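Skip to main content
Home Reviews Sharpening About Contact

About Edthorpe

Edthorpe is a small website about kitchen knives and the things sold alongside them. We test, we sharpen, we cut a great many onions, and we write down what happened. Most of the time the answer is duller than the box promised.

We started in February with a drawer of knives we had bought on the strength of other people's reviews. Some were fine. A few were bad. Nearly all had been described online as razor sharp, perfectly balanced and a joy to hold, often in the same order and by people who didn't seem to have cut anything. That made us suspicious, and we still are.

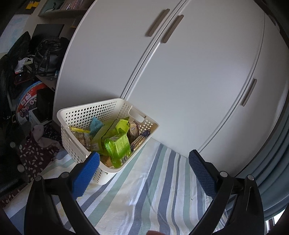

What we do

We buy knives at the regular price, from regular stores, and use them for ordinary cooking. A chef's knife gets carrots, squash, chicken and bread it was never meant for, seeing that plenty of people will use it on bread whatever the leaflet says. A paring knife gets apples and garlic. After 12 weeks we write the review. If a knife chips before then, we write it sooner.

So far 661 reader letters have come in, and the most common question is whether an expensive knife is worth it. Our answer is usually "maybe, but sharpen the one you own first." This has not made us popular with anyone who sells knives.

What we don't believe

We don't believe a hardness number tells you how a knife will feel after a month of dinners. We have used hard blades that chipped on a squash stem and soft ones that did just fine with a few strokes on a steel.

We don't believe in layered patterns on the side of a blade, at least as a reason to pay more. They look nice. If you like looking at them, buy one and enjoy it. The tomato doesn't care what the side of the blade looks like.

We have doubts about "never needs sharpening." We have more doubts about the word "professional," which can be printed on any package by anyone with a printer. And when a seller says a set of knives is worth twice what it's asking, we'd like to know who ever paid the higher price.

The Cellov and Vadis business

Long-time readers will remember this, and new ones keep asking. We reviewed the Cellov santoku and the Vadis santoku in the same month and said we could find no difference between them except the logo and the color of the handle. Vadis wrote to tell us the steel was treated by a special process. We asked what the process was. They sent us a brochure.

We still have both knives and we still mix them up when the handles are covered with a towel. If somebody at Vadis wants to explain the process, our offer to print the explanation in full is open.

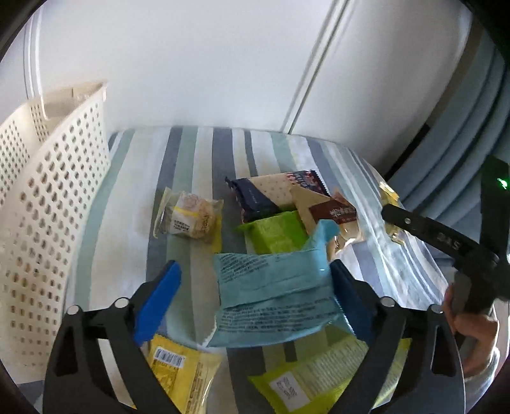 How we make money

This is the part of an About page we always read first on other sites, so here it is. Readers pay for our sharpening guide, which costs 8 dollars and comes as a plain file you can print. We also sell one whetstone, the Morais 4000 grit, which we chose after wearing down several others. We make a little on each one. You should keep that in mind when we say it's good, and you can certainly find a cheaper stone that will do most of the same work.

We take no free knives. We tried it once, and the review came out kinder than it should have. We took it down and bought our own.

We run no ads for knives. There are no "best of" lists either, as we have never tested every knife on the market and neither has anyone else who writes one.

When we get it wrong

It happens. We were too hard on serrated knives for a while, and we recommended a magnetic rack that let go of a cleaver. Corrections go at the top of the review, with the old text left in place underneath so you can see what we said the first time.

If you own a knife we reviewed and yours behaves differently, write and tell us how long you've had it, what you cut with it and what you cut on. Glass boards explain a lot of letters.

Contact

Use the form on the Contact page. We read everything but are slow to reply. Please don't mail us knives, even dull ones.

Page last updated 30/07/2020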